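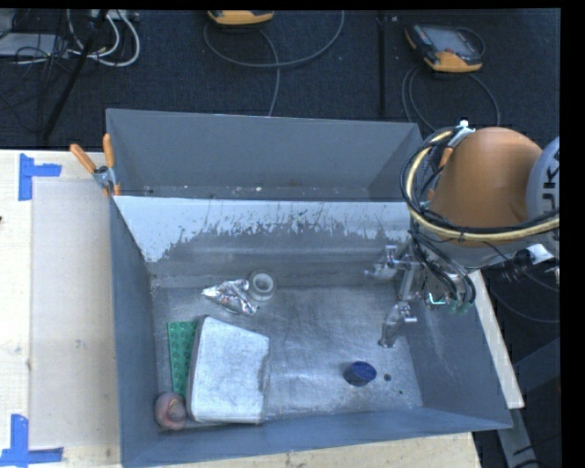
Slide 1: Title, leave it up while people sit down

Hi everyone, thanks for coming back from lunch. (Wait for the door to close, it's a loud door.)

I'm going to talk about teaching a robot by driving it around yourself, which is what I've been doing for most of a year now at Plisavier. The talk is called "Your Hands Are the Dataset" and I want to credit Gizella Bodnár for the title, she came up with it while I was complaining about my wrists.

Quick show of hands – who has ever driven an arm remotely? And who has grabbed one and pushed it through a motion? OK, keep that in mind, I'll come back to the second group.

Slide 2: The job

What we want is boring to say out loud. Two metal bins, one behind the other. Stuff in the front one, stuff should end up in the back one. The arm does the moving.

Point at the title photo again here (go back one slide if the remote behaves). A box, a studded building-block plate squeezed in next to it, crumpled silver foil, a roll of tape, a little dark blue thing shaped like a cup. I love this bin! You and I would empty it while talking on the phone. For a gripper, every one of those is its own small argument.

Mention the clamps, the ones with the orange handles where the two bins meet. Bins walk. If you bump one on a Wednesday and don't notice, everything you record afterward is slightly off from everything before it. Clamp your bins, and put tape on the table. Cheapest advice in this talk.

Slide 3: By hand or by remote

Two ways we've tried.

By hand, meaning you hold the arm and walk it through the pick. It feels wonderful for the first hour. You can feel the wall of the bin through the metal, you know right away when you're pushing too hard. The trouble is that your own arm is in the camera view the whole time, and the policy learns from those images. When you take your arm away at test time, it's looking at a world it has never seen. (To the people who raised their hands second: I'm sorry, I was one of you.)

By remote, you stand back and drive with a handheld controller. Clean pictures, but you lose the feel, and you get slower. My first session I got through 4 picks in the time I'd planned for the whole bin. I blamed the latency. Gizella sat down and did it at twice my speed on the same setup, so that was that.

Slide 4: What a demonstration looks like

Play the Deák clip here if the sound is off. If it doesn't load, don't fight with it, just talk.

Deák is our recording tool, and it's very plain. Press to start, drive, press to stop, then keep or toss. We went back and forth on tossing. At first I threw out anything with a wobble in it. I wanted them pretty! So the robot learned from very pretty picks, and the first time it came down a bit to one side of an object it had no idea what to do, because I'd never shown it a recovery.

Now we keep the wobbles as long as the pick ends well. Come in wrong, back up, try again, keep. Come in wrong and smash the box into the wall, toss.

Slide 5: The foil problem

Slow down on this one, people always ask.

Crumpled foil changes shape when you grab it, and it shines, so the depth reading over it is mostly holes. When I drive, I cheat. I know it's foil, so I go in low and squeeze until it gives. None of that knowledge is in the recording. All the robot gets is pixels and finger positions.

We did 53 demonstrations on foil alone, three people driving. Turned out – well, we watched them back to back – that each of us had a different habit. I come from above. Gizella drags it toward a wall first and pinches it there. Our third driver goes for the pointy end if there is one. Mix those together and you get a robot that hovers in between, deciding.

So we picked one style. We picked Gizella's. I still think mine is faster on a good day but I was outvoted.

Flat things against something bigger have the same flavor. If a plate is lying right up along the side of a box, do you take the box first? We say yes, always, and it's written on the card by the station.

Slide 6: Numbers (keep this short)

With the mixed styles, the foil went across 35 percent of the time. Same number of demos, one style, no change to the model, and we were way up from there. I'm leaving the second number off the slide until we've repeated it on the Stultley rig, which has a different table height and a different light over it. Come find me in July.

Also on here: sessions are capped at 39 minutes. It's a funny number. We plotted tossed recordings against time in the chair and that's where the line started climbing, so that's the cap. After that you get up, drink some water, let someone else drive.

Slide 7: Scrambling the bin

Between runs you have to mix everything up again, and people are terrible at mixing. I put round things in corners. Every time! I had no clue until the robot got very good at corners and lousy at the middle.

We use Zelico for this now, a little script that tells you where to drop each object. It feels silly to be bossed around by a script, but it's better at being random than I am. It can hold up to 4 layouts ahead so you don't stand there waiting.

Slide 8: If you're starting next week

Skip this if I'm past the 20-minute mark, go straight to questions.

Write down how you grab each thing before you record anything. Have two people drive and watch each other's clips the same afternoon. Keep the messy ones that end well. Look through the camera before every session, with your own eyes, and check the edges of the bin against the tape.

And get a decent chair. I drove standing for the first month and my back still brings it up.

Questions. Repeat each one into the mic, the room records badly from the back. If someone asks about force feedback, say yes, we want it, and point them at Gizella, who's in the second row.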